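Why does my fridge policy do worse with MORE demos?

Asked by Sandamali Dewan, 4 votes, tagged imitation-learning, bimanual, data

Hi all, I'm pulling my hair out a bit. I'm training a two-arm policy on kitchen tasks, and the one I care about most is putting a squeeze bottle on a shelf inside the fridge door. My first set was 371 demos, all recorded by me. The policy was decent! Then over the summer we brought in more operators and by August I had 3,012 demos, so I retrained on the whole lot expecting magic.

It got worse. The arm goes up to the door with the bottle, then kind of dithers in front of the shelves, drifting between the upper one and the lower one, and in a lot of rollouts it never commits. Same network, same cameras, same learning rate. I did train for longer.

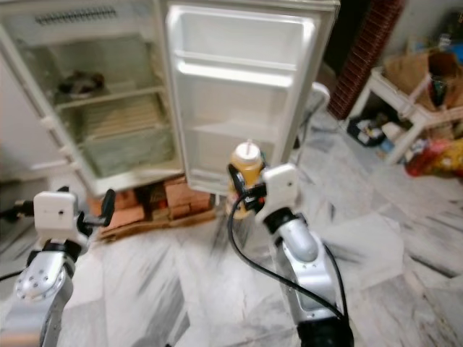

Bottle in the right gripper, fridge door open, both door shelves free.

The task text is just "put the bottle in the door." I never told the operators which shelf to use, which I'm starting to think was dumb. Has anyone seen this? Should I throw out the new data?

Answer from Clodagh Lynch (accepted), 11 votes

Don't throw anything out yet! I'm pretty sure you answered your own question in the last paragraph. You always used the same shelf in your first set, I'd bet money on it, and the new people picked whatever they liked. If your policy head is plain regression, it averages the two choices and you get an arm pointed at the gap in between. I lost most of a spring to this on a drawer task.

What I'd try, in order:

Go through the episodes and label which shelf the bottle ends up on. Boring, but you can do it from the last frame of each one, so it goes fast.

Put the shelf in the task text ("put the bottle on the lower door shelf") and retrain on everything.

If you really can't label, switch to a diffusion head or something else that can handle two modes. It helped us a lot, though we still saw some wobbling when the action chunks were short. We ended up at 10 steps of execution before replanning.

Also, please run your old 371 again with the new training length. You changed two things at once, so right now you can't say the data did it.

Comment from Sandamali Dewan: Checked a handful and yep, I was lower shelf every single time. Ugh. Labeling now, and the rerun is queued.

Answer from Lakmal Sultana, 2 votes

Agree with Clodagh, but look at the other arm too. Some operators park the idle gripper low and some keep it up by the door, and that adds noise you don't want. I just wrote a start pose into our instructions and it cleaned up a lot.

Answer from Jirayu Thaweesak, 0 votes

3,000 is not that many, get more data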